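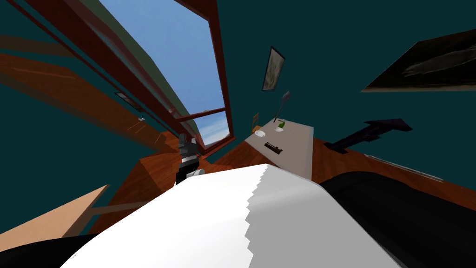
Fundine Laboratory Releases Gamma-Ray Data on Neutron-Rich Zirconium

September 6, 2023

The Fundine Laboratory has released the full set of results from its study of excited states in neutron-rich isotopes of zirconium. The data were recorded with the Amitow spectrometer, an array of germanium detectors placed around the target position at the end of the laboratory's low-energy beam line. The release includes 339 gamma-ray transitions, together with their measured energies, relative intensities and, where the statistics allowed, the order in which they occur in each decay chain.

The experiment was carried out jointly by the Fundine Laboratory and the Larnik Institute for Nuclear Data. It used over 289 hours of beam time, divided between two running periods. The first was completed in February, and the second followed a scheduled shutdown of the ion source. Energy and efficiency calibrations were repeated at the beginning and end of each period with sealed reference sources.

Zirconium isotopes have been studied for many years as a test of how the shape of a nucleus changes when neutrons are added. The lighter isotopes are close to spherical. Beyond a certain neutron number, the ground state becomes strongly deformed, and the energies of the lowest excited states fall sharply. Different models give different accounts of how the spherical and deformed arrangements exist alongside each other near this transition. Precise values for the energies and lifetimes of excited states are needed to separate one account from another.

In the Fundine measurements, the isotopes were populated through the beta decay of shorter-lived parent nuclei collected on a moving tape. The tape carried older activity away from the detectors at set intervals, which reduced the background from long-lived daughter products. Beta particles were detected in a thin plastic scintillator behind the collection point. Only gamma rays recorded in coincidence with a beta particle were used to build the main level schemes, although the ungated spectra are also included in the release.

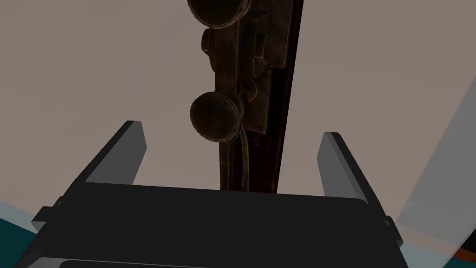 Two-fingered gripper viewed from behind the palm. Computer rendering.

Lifetimes were obtained for a smaller group of states by the fast-timing method, in which the delay between two signals is measured directly. For this part of the program, several germanium detectors were removed and replaced by scintillators with a faster response. The change lowered the energy resolution in those positions, and the analysis group limited the lifetime results to transitions that could be cleanly identified in the remaining germanium detectors.

According to the accompanying report, most of the transition energies agree with earlier published values within the stated uncertainties. A number of weak transitions had not been placed in a level scheme before. Others have been moved to a different position on the basis of the new coincidence data. The report advises users to treat the spin and parity assignments for the highest-lying states as tentative, and these are shown in parentheses throughout the tables.

The results were compared with calculations made using the Seneviratne code, a configuration-mixing program maintained at the Larnik Institute. The calculations reproduce the general drop in excitation energy with increasing neutron number. They do less well for the second excited zero-plus states, where the predicted energies are consistently too high. The report states that the difference may come from the limited set of orbits included for protons, and that a larger model space is being prepared. No revised calculation is included in the present release.

Access to the Data

The files are available through the Larnik Institute's data service. Processed level schemes and transition tables are provided in plain text, and the calibrated coincidence matrices are supplied in the binary format used by the Amitow analysis package. A short guide describes the file structure, the detector numbering and the corrections that were applied for coincidence summing. Raw event files are not part of the public release but may be requested in writing by research groups that wish to repeat the full analysis.

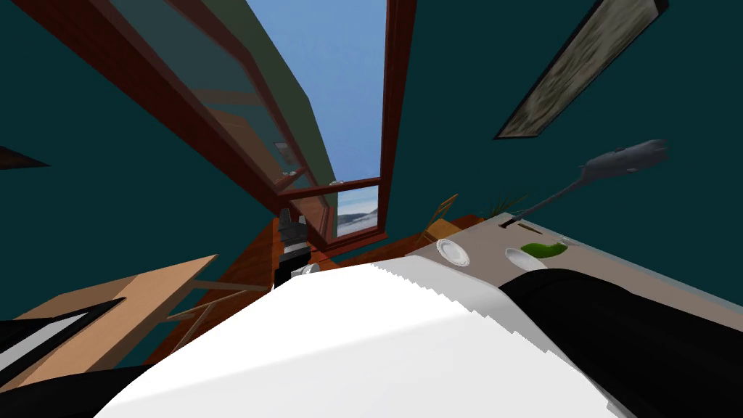
White robot torso with black arm sections, shown against dark teal walls. Computer rendering.

Users are asked to cite both the data set and the accompanying report in any publication that draws on the results. Corrections should be sent to the data service with the isotope, the transition energy and the table number clearly stated. Confirmed corrections will be issued as a numbered revision, and earlier versions will remain available for reference.

Further Measurements

The laboratory's program advisory panel has approved a follow-up experiment on the neighboring niobium isotopes, which have one additional proton. The experiment will use the same tape system and a revised arrangement of the Amitow detectors, with the fast scintillators moved closer to the collection point. Beam dates will be set after acceptance tests of the new tape drive have been completed.

Proposals from outside groups for the next scheduling period may be submitted through the Fundine Laboratory user office. Applicants who plan to use the fast-timing setup should contact the spectrometer group before submitting a proposal, as the configuration must be requested for a complete running period.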